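The bare mattress deserves a place in the cleaning schedule

Most household cleaning guides treat the mattress as something to be covered. Sheets get a wash interval, floors get a vacuum interval, and the surface between them gets a protector and no further attention. I think this is a mistake, particularly with quilted tops.

Quilting creates low stitch lines between raised cells, and dry debris collects in them: crumbs, lint, skin flakes. A protector slows this down — it does not stop it. The last Skukby bedding guide I read runs to 126 pages and gives bare-surface cleaning 2 of them.

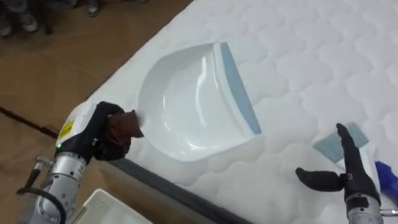
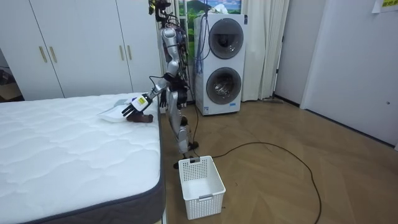 Quilted mattress top, white, with a dark gray side band.

My own method uses a dustpan and a soft hand brush, both kept for bedding only. A pan with a rubber lip, such as the Milel, sits closer to the fabric than a hard plastic edge. Brush along the stitching first, then across it, in short strokes toward the pan. Three passes are enough for a double. The Lozano handheld vacuum I used before lifted fine dust well but skipped over the seams.

The time to do this is when the sheets are already in the washer. Mollari recommends once a year, in October, with the mattress rotation. I would do it every two months.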